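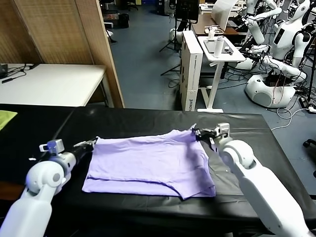

Home Visits Workshops Fairs Archive Contact

Textile care open day at Citwood, 10 July 2022

The open day at Citwood was spread over one large carpeted floor and a smaller hall behind it. I had meant to go in February but the date was moved, so this was my first look at the place. Entry was free and there were over 2,000 people through the doors by mid-afternoon, according to the board at the desk.

I spent most of my time on the folding side. Comton had the longest line of tables, mostly shirts and bed linen. Their method is the one used in most shops: sleeves back, sides in, then up from the hem. They work on a plain board and change the width of the fold to suit the shelf. I tried it with a shirt of my own and got it flat on the second go.

One table was covered with a glossy black sheet, and a lavender garment was folded on it in a flat rectangle. The dark surface helps a lot if you want to look at edges. The under layer was showing along the bottom and the right side, and one of the lower corners came to a slight point. The cloth was soft and still had a few wrinkles in it. At home I would call that good enough for a drawer – for a shop shelf the edges would need to line up. A slippery cover is not my first choice for folding, though, and I'll be staying with a cotton one.

Bednárik showed storage in the smaller hall: shelf dividers, drawer inserts and a rail system that comes in 3 widths. The inserts were solid but the drawers themselves stuck. I asked for a price list and was told it would be mailed out.

Tututano had the fabric care talk, which ran twice. It covered washing temperatures, drying knits flat and how to store wool over the summer. The advice was sound and there was a printed sheet to take home. The second talk started late and the seats at the back could not hear much.

Food was sandwiches and coffee from a counter near the entrance. Parking is behind the building – take the second gate, as the first is for deliveries. The halls closed at five and I left with the price sheet from Comton and two sample hangers.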